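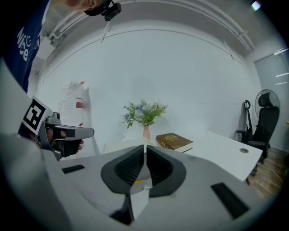
I spent most of November rewriting the code that works out where each gripper is. The old version took a pose from the camera's own tracking and trusted it. That was fine for slow moves and bad for anything quick, and the error got worse the longer a recording ran. The new version also looks for the square black-and-white marker on top of the other gripper, and when it gets a clean view it uses that to correct the distance between the two hands. Both tools have to agree on that distance or the planner gets bad data for any task that needs two arms.

The detection part was easy. Timing was the hard part. The two streams were 13 milliseconds apart on our machine, and I had been matching frames by arrival time. Damián Quiroga suggested stamping them at capture and interpolating the poses afterward. That took me 2 days, mostly spent on a bug where I had the quaternion order wrong in one place and right in another.

The next problem was plain walls. Tracking needs texture, and a white desk against a white wall doesn't give it much. Things like a bouquet or a book with gold lettering help a lot, so I stopped clearing surfaces before I record. I also added a check that counts tracked features and flags any stretch where they drop too low.

I ran the new code, which I call Zunov, over almost 300 old recordings. It rejected more of them than I wanted. Ximena Paredes went through the rejects and found three that should have passed, all from a threshold I set too tight. I loosened it and reran them.

Still to do: the marker filter jumps when the view comes back after being blocked. I'll try a short blend next.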